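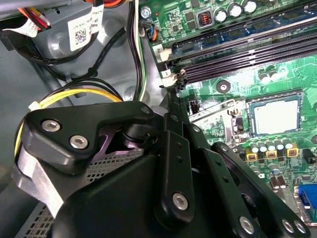 Korkor Quaye
Workshop member and occasional writer, Lindstead Shared Workshop

Taking a processor out of an old desktop with a robot arm

Ashraful Mondal and I have spent most of October teaching the arm on the back bench to strip parts out of scrap office PCs. Memory was fairly easy. The processor took longer, and these are the steps we have settled on. They assume your arm already moves where you tell it and that you have a camera at the wrist. Ours runs on Munshi, the control program Ashraful wrote, but any software that lets you save named positions will do.

What you need

An arm with a two-finger gripper
A desktop PC you don't mind losing
A holder for the parts, with a slot for the processor
An anti-static mat and strap for yourself

Step 1. Fix the case down

Unplug the PC, hold the power button in for a few seconds, and take the side panel off. Lay the case flat and clamp it to the bench. Ours slid a little under the arm on the first day and every saved position was wrong after that.

Remove the cooler by hand and wipe the old paste off the lid of the processor. We tried to get the arm to do the cooler screws and gave up.

Step 2. Look at the cables

Power leads are the main nuisance. They hang in loops between the power supply and the board, and a gripper is wide enough to catch one on the way down. Tie back whatever you can. For the rest, bring the arm in high, go straight down, and come out by the same path.

Step 3. Set your reference points

Pick three things on the board that don't move and are easy to see from above. A mounting hole is good. So is a corner of the socket frame. Large printed letters, such as the DELL on this board, help when you are checking that you have the right way round, but I wouldn't measure from them.

Save a hover position above the socket with the fingers pointing at the near edge of it. Run the arm to it slowly, several times, from different starting places. If it doesn't come back to the same spot, stop and tighten things before going on.
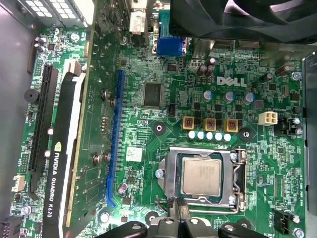

Step 4. Lift the processor

Open the lever and the retention frame by hand the first few times. Bring the fingers down on either side of the processor, close them gently, and lift straight up. Any sideways push can bend the pins in the socket. If the fingers slip, open them and start again from hover -- don't squeeze harder.

Step 5. Put it in the holder

Our holder is a flat grey plastic panel with raised box-like holders on it and a pair of brackets that keep the processor upright. Turn the wrist before you reach the panel, then lower until the edge sits between the brackets. Open the fingers fully before backing away. 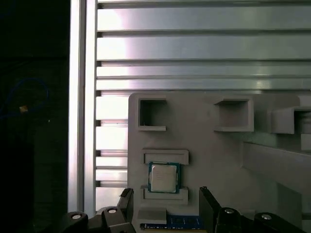

The processor upright between its two brackets.

Run the whole thing at low speed until you get 7 clean lifts in a row. After that, raise the speed a bit at a time. The saved positions are in the Grinden folder on the workshop computer if you want to start from ours.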